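Selma Spahić
Workshop notes, arms on a table. Thread, 14 posts.

1/
Many people asked me to write how the two-arm table is going, so I make a thread. I will try to keep it in order, but I wrote the posts over several evenings and the order is maybe not perfect. My English is also not perfect, please be patient with me.

2/
For new people: I share a workshop in Grarna with Stojan Dimitrov and Maritza Grajales. Stojan does metal, Maritza does ceramics and sometimes electronics. I write software in the day. In the evening I try to teach two white robot arms to move kitchen things from one place to another place. The project has the name Ninolico. The name means nothing, Maritza's son made it.

3/
The arms we bought used, from a lab which closed. Both came in one crate with the cables cut, I mean really cut with a tool. So the first month was only cables. I soldered, I crimped, I made labels, and then I made the labels again because I had exchanged left and right.

4/
About left and right, please learn from my pain. Decide one time if "left arm" is the left of the robot or the left of the person who looks at it. Write it on the wall. We use the left of the robot. Stojan still uses the other one when he is tired, and then we lose one evening.

5/
The table. Our first top was painted white board and the light came back from it into the camera, so white objects disappeared. We put a brown covering on it. This was the cheapest improvement of the whole project. It makes small wrinkles near the front edge and I have to pull it flat before every session. I will glue it one day. I said this already in December.

6/
The mounting. The arms stand at the far side of the table, and the camera looks down on everything. I wanted the camera on the same structure as the arms. Stojan said no, because then each fast movement shakes the picture. I did not believe him and I tried. He was right. Now it has its own support and the picture is quiet.

7/
The grippers are black, two fingers. The pads which came with them were hard and shiny, and smooth things went out of them like soap. We tested 4 kinds of rubber. The winner was a piece of bicycle inner tube. It is ugly when you look from near, but it holds.

8/
Now the part I like most, the carton. A small milk carton is a difficult object for a gripper! If you press too little, it turns in the fingers. If you press too much, the sides go in and the cap points to a wrong direction. I started with force setting 100, which was a mistake, and my first carton went directly to recycling. I went down step by step. 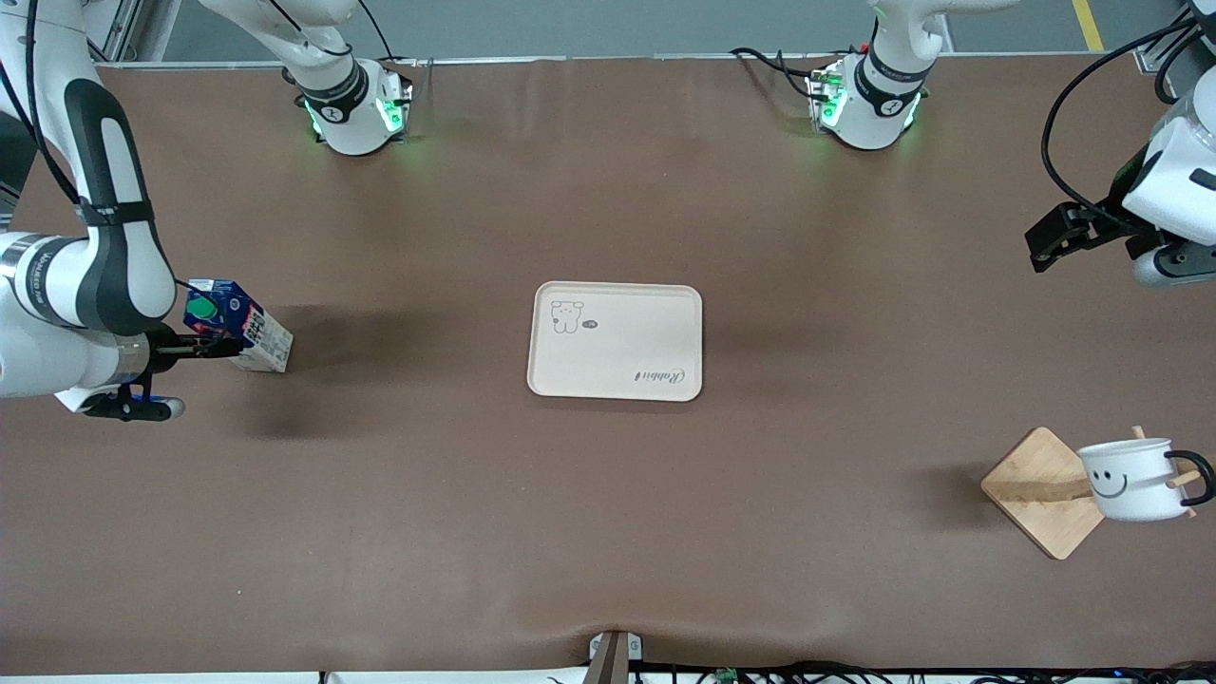 9/ What is on the table
The tray with the bear is the target for this task, and it has to be empty at the start. The right arm brings the carton, the left arm waits with open fingers. The mug lies on its side, half on the cutting board, and it stays like this for the whole run. I want the planner to go around it. If every object stands nicely in its place, the robot learns only the nice table, and my kitchen at home is not nice.

10/ Choosing the objects
Some of you wrote that I should use cubes, like in the papers. I used cubes in the beginning and everything went well, then I changed to real things and nothing went well. A carton has a screw cap on the top, a mug has a handle, and sticks can roll. So my rule now is that I take only things which somebody would really put on a table. Ylva Solberg sent me a nice list from her own build, thank you Ylva, I am still going through it.

11/ The numbers, for those who like them
I repeated the carton task 106 times with the final pads and setting. I count a run as good if the carton stands in the tray and is not pressed in. The bad runs were nearly all the same type: the arm comes down a little too early, the bottom of the carton touches the rim of the tray, and it falls to the side. So the fingers are fine and the height is the problem. I added a small extra lift before the tray and I am repeating the series now. I will post the result when I have all of it, not before, because last time I was happy too early.

12/ Log files
A technical thing which maybe helps one person in the world. Our controller, it is the small Vlachou board, keeps only 998 lines of log and after this it writes over the oldest ones without any message. For two weeks I looked for an error which was always deleted before I opened the file. Todor Krasniqi found it in one evening by reading the manual. I had also read the manual, but not this page. Now we copy the log after every run to the old laptop.

13/ Questions I got
"Is it safe?" We have a red stop button on a long cable and one person holds it always. The speed is low. When the arms have power, hands are not over the table, also not "only for a second". Maritza is very strict with this and I am grateful.

"How much did it cost?" Less than a used car and more than I told my mother.

"Can I use other arms?" Yes. My code speaks to the motors in one file only, so you change this file. The rest does not know which arms you have.

"Why do you use two arms if one is waiting?" In the next task the left arm will hold the tray still while the right arm puts the carton. With one arm the tray moves when something touches it. I tried also a non-slip mat under the tray and it works, but then I cannot learn anything about two arms, and two arms is the reason I began.

14/ What comes next
First I finish the series with the extra lift. Then the tray holding. After this Stojan wants to make a better clamp for the front edge of the table, he has ordered the parts from Fullton and we wait. I want to clean the cables along the front too, they are in one thick bundle and each time I need to change one of them I must open all.

If you build something similar, please write to me how you fix your table covering. Double-sided tape I tried, it became loose when the room was warm. Spray glue scares me a little, because I will want to take the covering off again. Maritza says to use small nails at the back and I think tomorrow evening I will try it on one corner.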